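Brovow opens clothing refresh counter in Plitcombe

PLITCOMBE, November - Brovow, the secondhand clothing shop on Drillia Street, has opened a counter where customers can hand in everyday clothes to be checked, folded and packed for resale or storage. The service is called Nina and runs from the back of the shop.

The counter takes T-shirts, sweatshirts, light sweaters and children's tops. Clothes should be washed before they are brought in. Each bag may hold up to 40 items, and bags are ready for pickup after 4 p.m. the next working day.

Brovow tried the service over the summer with a small group of regular customers. During the trial the shop handled 386 garments, most of them T-shirts. Some four in ten went on to the sales racks, and the rest went back to their owners folded and boxed.

Printed T-shirts are folded into a flat rectangle. Dark shirts are kept apart from light ones, and the work is done on a plain white tabletop, where lint and loose threads are easier to spot.

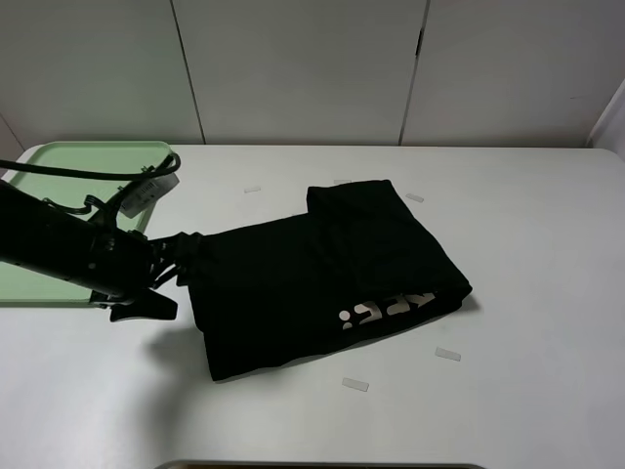

Prices and hours

Folding and packing costs $4 a bag. There is no charge for clothes that the shop accepts for resale. Storage boxes are sold separately at the front register.

The counter is open during normal shop hours. Customers with more than one bag are asked to call ahead. Coats, shoes and bedding are not accepted at this time.

About Brovow

Brovow buys and sells used clothing for adults and children in Plitcombe. Questions about the Nina service can be asked at the front register.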